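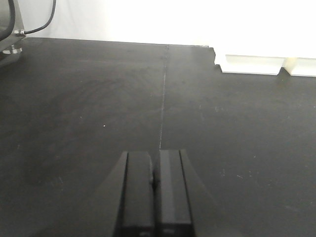 1 min read

Home | News | Products | Careers | Contact

Trutine puts robot arms to work at its Melutmont lab

MELUTMONT, May. Trutine has started using robot arms to handle glassware at its testing lab in Melutmont. The arms take over the sorting and racking of beakers, flasks and test tubes, a job lab staff used to share at the end of each shift.

The system is called Rana and was built with Atham, which also trained the staff. It runs at 2 benches. The lab handles 3000 pieces of glassware in a normal week.

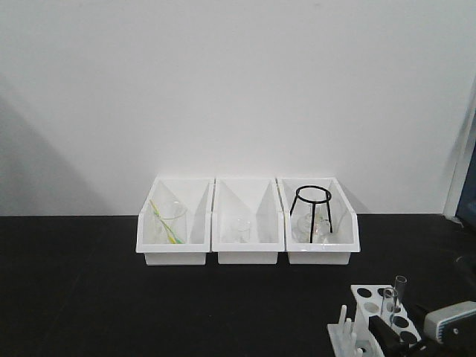

Staff hours stay the same under the new setup. Technicians who spent the last part of the day at the sink and the racks now use that time for sample checks and record keeping. Washing is still done by hand, and so is anything chipped or cracked.

Each technician has had training in stopping an arm, clearing a jam and teaching it a new item. Two people on every shift are paid an added rate for looking after the benches. The late shift on Thursday, which was often hard to fill, now ends at 8 p.m.

Trutine logged 443 hours of trial running before the change. Staff asked for slower arm speeds when someone is standing at the bench, and that setting is now standard.

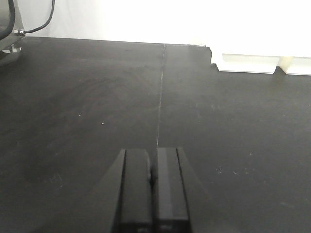
Will any jobs be cut because of Rana?

Trutine has no plans to cut jobs at Melutmont. Open positions at the lab will be filled as usual.

A second Trutine lab is due to get the system next year.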